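Subject: Re: [tvdrama] Kisell series 2 - worth carrying on?

On the list this morning, someone wrote:
> I've got as far as the end of episode four of the second series of
> Kisell and I'm thinking of stopping. The first series was tight. This
> one has the harbour plot, the court plot and now the brother's plot,
> and I can't see how they join up. Also, has the lead been recast as a
> nicer man? He apologises twice in one episode.
>
> Is it worth carrying on, or should I go back to Etbridge, which I left
> half finished in March?

I'd carry on, at least to the end of episode six. The harbour plot and the court plot meet there, and it's done in one long conversation in a car park, with hardly any music. The brother takes longer. I still think he was added to fill out the running time, but the actor is good and gets better once he is allowed to lose his temper.

On the lead, I don't think they've softened him. Watch the second apology again. He says sorry to the clerk and he has already taken the file by then - you can see it under his coat when he turns for the door. The performance in the first series was all shouting and slammed drawers. This time he does more with less, and I prefer it, though I know that isn't the general view here.

Where I agree with you is the writing for the women. The judge had the best scenes in series one and now she mostly answers the telephone. If she is up for any awards this year it will be on the strength of the courtroom speech and very little else.

As for Etbridge, finish it at some point, but don't expect much of the last two episodes. The inspector's illness is dropped without a word and the ending is a set-up for a third series that hasn't been ordered. Mikuš is the better choice if you want something slow and cold with a proper finish. The subtitles on Moteo are readable now - they were running almost a full line behind when it first went up.

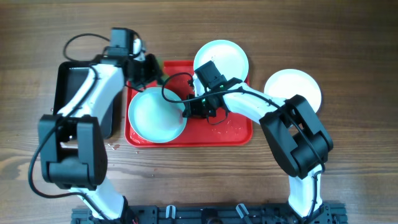
Do you need to have seen the first series of Mikuš before the second? Only the last episode, which explains why the sisters aren't speaking.

I'll post something longer on Kisell when I've seen the finale. Please keep spoilers for episode eight out of the subject line until then.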